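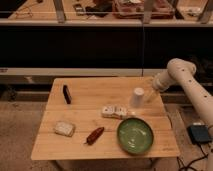 Sornach tabletop collection station in use: arm approaching a white cup, small mixed objects on a plank-topped table.

Sornach Tabletop Collection Station

Product page. Last revised March 10, 2021

Overview

Sornach is a single-arm station for recording manipulation examples to be used in training learned control policies. It is supplied as a matched set: arm, gripper, fixed workspace camera, recording unit, and the Civeo recording software. The customer provides the table, the objects and the operators.

The station is meant for groups who need a steady supply of short, labelled episodes of ordinary tabletop handling — reaching, grasping, lifting, placing, pushing aside — recorded under the same conditions from one session to the next. It is not a production cell. Cycle time, payload and repeatability are adequate for household-sized objects and no claims are made beyond that.

What is recorded

Each episode contains the following streams, written to a common clock:

Joint positions and velocities for every axis of the arm
Gripper command and measured gripper opening
Video from the fixed workspace camera
Operator input, as received, before any smoothing
Task label and free-text instruction
Outcome flag, set by the operator at the end of the episode

Operator input is stored separately from the commanded motion. Users who train on commanded motion only may discard it at export, but it cannot be rebuilt afterwards and we recommend keeping it.

Video is stored as captured. Nothing is cropped or colour-corrected at recording time. If a policy needs a tighter view of the work surface, the crop is set in the export profile, and the same profile should be used when the policy is run.

Typical sessions

A session begins with a scene list. This is a plain text file with one line per starting layout, giving the objects to be used and the instruction to be carried out. Civeo shows the current line to the operator, waits for the start pedal, records until the stop pedal is pressed, and asks for the outcome. The default limit on an episode is 120 seconds, after which recording stops and the episode is marked as timed out.

The default session length is 100 episodes. Longer sessions are possible but operators tire, and tired operators produce hesitant paths with many small corrections. Two operators taking turns will usually give cleaner material than one working through.

Between episodes the objects are moved by hand. The software can show the last view from the previous episode as a faint overlay, which helps when a layout has to be restored closely. For most collections the overlay should be left off, as some scatter in the starting positions is wanted.

Layouts with several objects are preferred to single-object layouts even where the task concerns only one of them. A policy trained on a bare table tends to reach for whatever is there. With a bowl, a pack and a few smaller items present, the instruction has to carry some of the information.

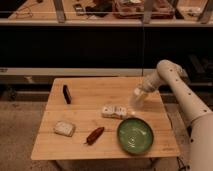
Objects of differing height should be included from the start. Flat items lying on the boards and items standing on a narrow edge call for different wrist angles, and a collection that holds only one sort will have to be redone when the other is needed. Upright items are also easily knocked over by the forearm on the way to something else. Such episodes should be kept and flagged, not deleted. The flag for this is "disturbed" and it may be set together with either outcome.

Glossy items, glazed bowls in particular, give highlights that shift with the room lighting. This is acceptable in training material provided that the lighting is also varied between sessions. Where all recording takes place under one lamp, the highlight may become a cue, and performance drops when the lamp is moved.

Arm and gripper

The arm has smooth off-white covers. It is mounted to the side of the table, to the right as seen by the workspace camera, and reaches in across the surface. Side mounting leaves the front of the table open for resetting objects and keeps the operator's hands away from the base.

The gripper is a two-finger Herrera unit. Fingers are replaceable without removing the gripper body. After a change of fingers the opening must be calibrated again from the Civeo service menu; the procedure closes the gripper fully, so the space between the fingers must be clear.

Fast moves of the gripper will show motion blur in the workspace video at the default exposure. For most imitation methods this has little effect. Where sharp gripper edges are needed, shorten the exposure and add light, or lower the speed limit in the operator profile.

Operator control

Two input methods are supported.

Hand controller. The operator moves a hand-held controller and the gripper follows, with a clutch button to pause the following while the hand is brought back to a comfortable position. This is the default.

Direct guiding. The arm is held and moved by hand with its joints in a compliant mode. Paths are natural, but the operator's arm and often the shoulder will be in view of the camera. Direct guiding is better suited to gathering waypoints than to gathering video.

The input method is written to the episode header and the two should not be mixed within a session.
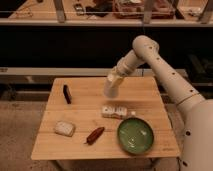
Gripper above the middle of the table during a session, with the bowl close to the arm side.

Placing the station

The table should be square or nearly so, with a matt surface and no overhang on the arm side. Plain wooden boards are suitable. Faint seams between boards do no harm and can be useful when checking by eye that the camera has not shifted. Strongly patterned tops and glass tops are not suitable.

Carpeted floors are acceptable. On deep carpet the table should be allowed to settle under load before calibration, and the calibration check should be run at the start of every session. The check takes under a minute and consists of touching the gripper to three marked points.

Shelving or other storage behind the table may be left as it is. Changes in the background between sessions are generally helpful. Changes during an episode are not, and people should keep out of the camera's view while recording is in progress.

Leave 600 mm clear behind the base for cable runs. Cables that cross the floor should be routed where neither the operator nor the person resetting the table has to step over them. An emergency stop is supplied on a long lead and must be within reach of the operator at all times.

Objects close to the base

Items near the edge of the table on the arm side can be reached, but the elbow has to fold sharply and the wrist comes close to its limit. Episodes that start with the target in this area are slower and fail more often. They should still make up a share of the collection — a policy that has never seen the folded posture will not find it by itself. Large items such as bowls may be placed there as obstacles or as destinations without difficulty, as the gripper only needs to come over the rim.

Export

Civeo writes episodes in its own container and exports to the Odent layout or to plain folders of video and tabular data. Odent export is recommended where material from more than one station is to be combined. Resampling is done at export; the stored streams keep their own rates.

Export profiles can filter by task label, outcome, operator code, input method and flags. Operator codes are assigned by the customer and no names are stored.

Failed episodes are included in the default profile. Users who want successes only must select this, and the choice is written to the export log.

Limits of use

The station must not be used with liquids above the level of the table top unless the optional drip covers are fitted. Cups should be recorded empty.

It must not be used with blades, heated items or live animals.

The arm is not rated for work alongside people. The person resetting the table must wait for the standby tone before reaching in. The start pedal is locked out until the reset button at the front of the table has been pressed.

Supplied items

Arm with side mount and base plate
Control unit and power lead
Herrera two-finger gripper with 2 spare finger pairs
Workspace camera with stand and lead
Recording unit with Civeo installed
Hand controller
Start and stop pedals
Emergency stop on long lead
Reset button with table clamp
Calibration markers

Not supplied

Table
Objects
Lighting
Network storage

Options

Drip covers, set
Second workspace camera with stand
Extended floor mount for tables above standard height
Soft finger pads, for thin or easily marked items

The second camera is recorded to the same clock and appears as a further stream in the episode. Existing collections made with one camera can be extended with two-camera sessions, but the exporter will leave the second stream empty for the older episodes.

Software updates

Civeo updates are issued to registered stations. The next release is planned for July and will add flag editing after the end of a session and a search field for free-text instructions. Episodes recorded under the present version will open without conversion.

Ordering

Sornach is sold as a complete station. Arms and grippers are not sold separately except as replacements against a station serial number. Please state the height of the intended table when asking for a quotation, and whether the floor is hard or carpeted.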